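March 30, 2025

Sunday, and I finally did the jewelry! I've been saying I would since we got back from Hosthorpe in August (yes, August) and this morning I just tipped everything out on the bed before I could talk myself out of it.

The pearls are the worst of it, all in a tangle, and I keep finding single ones. I want to get the green pendant onto a better cord - the red one is so thin - and the little shop in Pollstead does that sort of thing.
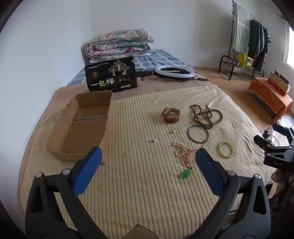 Jade pendant, pearls, the brown beads and my watch with the leather strap.

I'm keeping the long wooden beads no matter what. The dark bangle might go to the Imrie sale, haven't decided. Tea now, then more pearls.

Recent entries
Rain all the way to Runen
The drawer of odd buttons
New curtains, wrong length

This site uses cookies. By reading on you accept them.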